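Robotics software > Course texts > Manipulation

Chapter 3: Pose Estimation from the Wrist
Posted in March by the Jokura course text group

This chapter deals with the software that turns a wrist camera image into a pose the planner can use. It assumes that the reader has worked through the camera models of Chapter 2 and can convert between frames without help. All the exercises use the Flolis library.
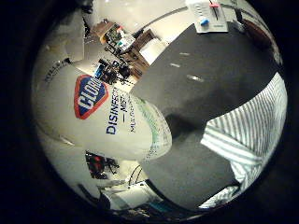
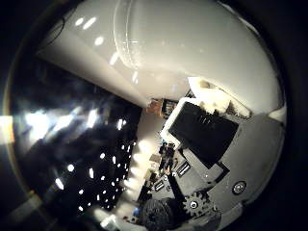
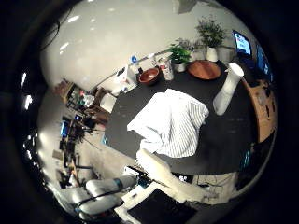
Wrist camera views, fisheye lens, uncorrected.

A pose estimate has two parts: where the object is, and how it is turned. In the pipeline used here, each part is computed by a separate module and the results are joined before they reach the planner. The first module fits a simple solid to the object's outline. For a canister, the solid is a cylinder with a rounded cap, and the fit leaves the rotation about the long axis undetermined. The printing must then be used to fix it. On the Clorox canister the diamond logo and the word DISINFECTING are both in view, although bent by the lens, and either will serve as a reference once the image has been rectified. The striped cloth is a harder case. It has no fixed outline, and where it is bunched the stripes change direction from one fold to the next, so a single rotation has no meaning. Flolis returns a set of candidate grasp points for such items and leaves the pose field empty. Code that reads the field must test for this.

3.1 Masking the hand

Parts of the hand may occupy a large share of a wrist image. These pixels carry no information about the target and must be removed before fitting. A fixed mask is enough for parts that do not move relative to the camera. Moving fingers need a mask computed from the joint readings at the time of exposure. The Jariria test set, with 2,594 images, supplies both kinds. Readers should keep 1,070 of them aside for checking and should not tune against that portion.

3.2 Timing

The estimate is attached to the time of exposure, and the arm may have moved by the time it arrives. The correction is a lookup in the joint history, followed by interpolation. A buffer of 2,000 joint samples is sufficient for the exercises. If the requested time is older than the buffer, the estimate must be discarded.

Comments

tesfa_lab: Does the empty pose field come back as null or as a zero rotation? My version gives the identity.

Course text group: Null from the current release. Older ones gave the identity, so please update.

mk77: The buffer in 3.2 should be a ring buffer. Might be worth stating before the exercises.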